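# Hello from Pundutley

I'm Yetunde Adeleke, and I run Pundutley, a small company that makes and packs pretend food. Cookies mostly! Also fruit, crackers, the occasional slice of cake, and one summer a great many fried eggs (I'd be happy never to see another). If you've walked past a bakery window in July and wondered how the butter cookies were holding up so well in the sun, there's a chance they were ours.

We sell to bakeries and cafés, theater companies, preschools, speech therapists, furniture stores that want something on the kitchen island, and a fair number of grandparents. You can buy a single cookie or enough to fill a shop. Everything comes from our workshop in Susex, where the parking is bad and the sandwiches across the street are very good.

## How I got into cookies

I was a prop maker before this, and I liked the work a lot more than the hours. A theater asked me for a tea table that had to last through a whole season, with actors picking things up and putting them down every night, and the cookies I could find to buy were awful. Shiny, weightless, all the same brown. So I made some in my own kitchen with molds I'd borrowed and paint I already had, and the stage manager asked for a second set so she could take one home.

Then her sister, who taught kindergarten, wanted some. Then De Luca, the bakery on the corner by my old apartment, wanted a window display that wouldn't go stale. Lucia at the counter there used to give me the real ones to copy, and I'd take them home and try very hard to paint them before I ate them. I didn't always manage it. The scalloped sandwich cookie took me four trips.

By that November I had drying racks in the bathtub and I knew I needed to rent a room.

## What goes on a tray

I get asked for a "cookie assortment" more than anything else, and I have opinions about it. A good assortment looks like somebody's aunt put it together. You want a couple of swirled butter cookies, a gingerbread star with white icing, something with chocolate in it, and then one or two oddballs. Our orange fish is the oddball. Kornél Sipos, who does our painting, wanted to drop the fish from the line years ago and I wouldn't let him, and now preschools write in asking for extras. 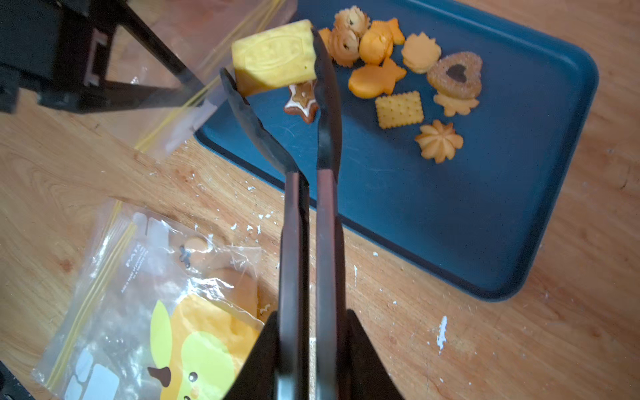
*Pretend cookies on the blue tray, fish included.*

The thing I fuss over is the surface. Real cookies have edges that are a bit darker than the middle, and sides that look crumbly, and if you get those two right then people will forgive almost anything in the shape. Kornél does the browning with a dry sponge and he's very quick at it. I'm slow and I get it on my sleeves.

We also do a plain yellow rectangular cracker with rows of little holes. It's the least glamorous thing we sell and I love it. Put it next to anything fancy and the fancy thing looks better!

## Fruit, and the great bag question

Fruit came later. Adjoa Ankrah joined us from a catering supply company, took one look at our cookies and said, well, where's the rest of the lunch? She was right. She started us off with pineapple rings, then slices, then cubes, and now the fruit sets go out nearly as often as the cookies do. They're especially popular with teachers, who use them for sorting and for playing store.

Packing fruit gave us a whole new set of arguments. Cookies sit nicely in a shallow box. Fruit pieces slide around and end up in one corner, so we went over to clear zip-top bags, and I resisted this for months — I thought bags looked cheap. Adjoa pointed out that a bag lets a teacher see what's inside, that children can learn to open and close the zipper, and that the set can go back in the same bag at cleanup time. She had a list. I gave in somewhere near the middle of it.

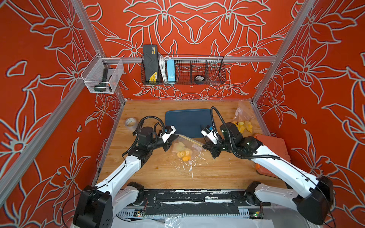 **Do the fruit sets come in a bag or a box?**

Fruit sets ship in clear zip-top bags, packed inside a cardboard mailer. If you'd like a box for a gift, add a note to your order and we'll switch it.

We buy our bags from Skurnik, who have put up with a lot of phone calls from me about zippers. I like a colored seal line, so that little kids (and tired adults) can see where to press. I also like a bag with a bit of room at the top. If you fill it to the brim the zipper strains, and then it opens in the mail, and then I get a photograph of a mailer full of runaway pineapple. We learned that one early.

Our packing routine isn't complicated. The pieces go on a tray first so we can look them over, then into the bag, biggest at the bottom. Press the air out, run along the seal, run along it again. Labels get written in black marker. I did order some lovely printed ones once, with a border and everything, and they peeled off.
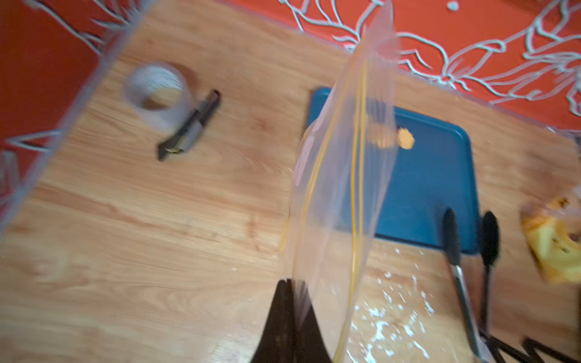

Tape is the other thing I'm particular about. Clear, wide, and one good strip along the mailer in place of five nervous ones. Adom Ayaaba handles our shipping and he can tell from the tape which of us closed a box. Mine apparently have "a lot going on."

## Who we are

- **Yetunde Adeleke** — that's me. Molds, orders, emails, worrying.
- **Kornél Sipos** — painting and finishing. Ask him about icing.
- **Adjoa Ankrah** — fruit sets, schools, and anything new.
- **Adom Ayaaba** — shipping, stock and returns.
- **Lesego Sithole** — window displays. Lesego used to dress shop windows for a living and will talk you through a layout over the phone if you send measurements.

## A few practical things

Pretend food is for pretending. Our cookies and fruit aren't edible, and they aren't meant for children who still put everything in their mouths. Wipe them with a damp cloth and let them air-dry before they go back in the bag. Please keep them out of the dishwasher. (Someone always tries it. The icing doesn't survive.)

Schools and nonprofits get 10 percent off any order of 20 sets or more, and we'll happily mix cookies and fruit to get you there. Custom pieces are possible too: send us the real thing if it travels well, or clear photos from the top and the side if it doesn't.

You can write to us at Pundutley, P.O. Box 3255, Susex, or use the contact form. The workshop is open to visitors in the mornings, until noon, and it helps if you let Adom know you're coming so he can move his bike out of the doorway.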